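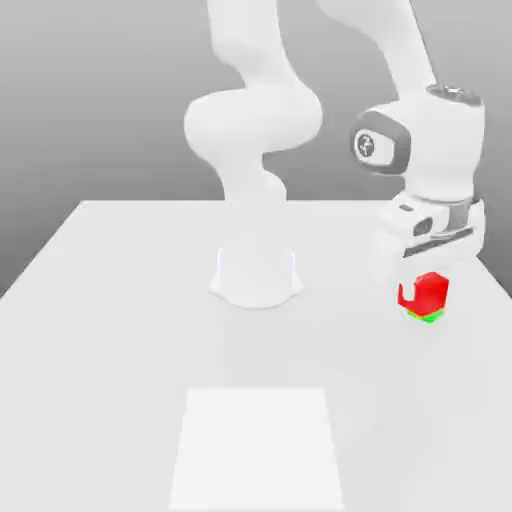 Can a robot arm clear a kitchen counter yet? Partly: it can move known, rigid objects between known places, and it still fails often on anything soft, wet or stacked.

3 min read

The steps below set up a pick-and-place test in simulation, the smallest useful piece of the counter-clearing chore. The red block stands in for a dish and the white patch for the rack.

1. Load the arm and table in Huvix. Check that the base is fixed before enabling gravity.

2. Define the start area and the target patch. Keep both inside the reach limits.

3. Set the pre-grasp pose directly over the block, fingers open. Descend vertically — a slanted approach tends to clip the notched side.

4. Close the gripper at low force. Lift, then hold for 2 seconds and log the block's pose.

5. Move to the patch and release. Score a success only if the whole footprint lies inside it.

6. Run 700 trials with random start rotation.

My last batch had 23 failures, nearly all from step 3. Real dishes are worse. Run the same script with the Nokau mug set before drawing conclusions about housework.

Hubert Cieślak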